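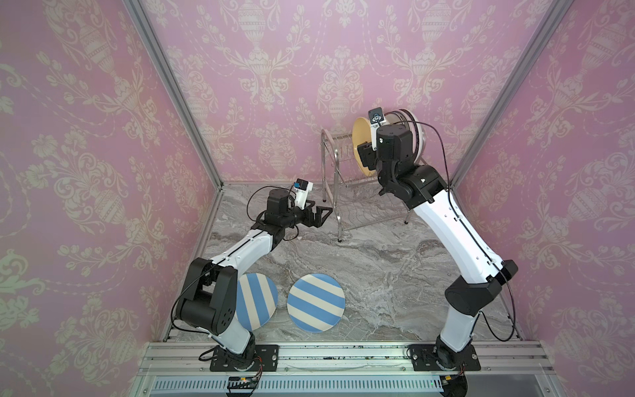 Do I ship wallpaper samples? Yes, anywhere in the US, over 100 patterns so far. Damasks go fastest, and cream urns and garlands on pink is the kind I get asked for most.

How long do they take?
Usually a week – longer in April, when everybody in Fimville decides to redecorate! 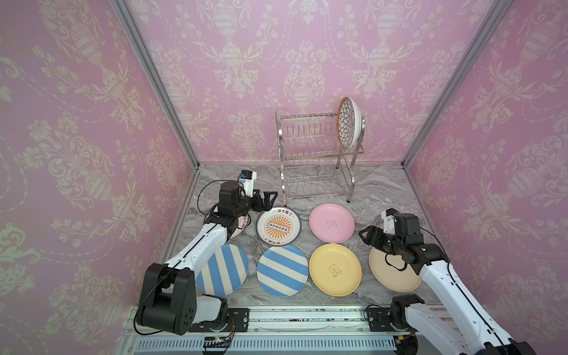
Pink damask, three walls.

Can I return a roll?
Sure, within 19 days if it's still sealed.

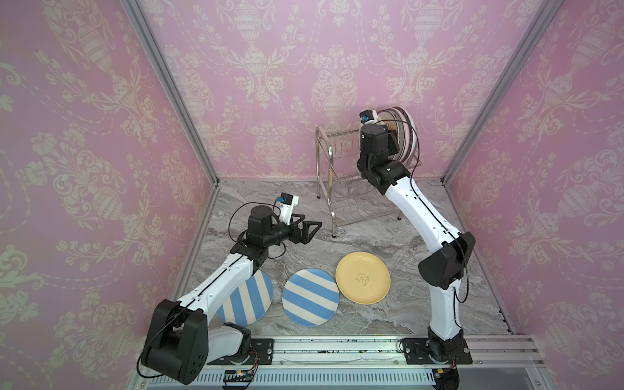

PASTE AND PREP
Which paste do you use?
I use Henent on everything, even old plaster.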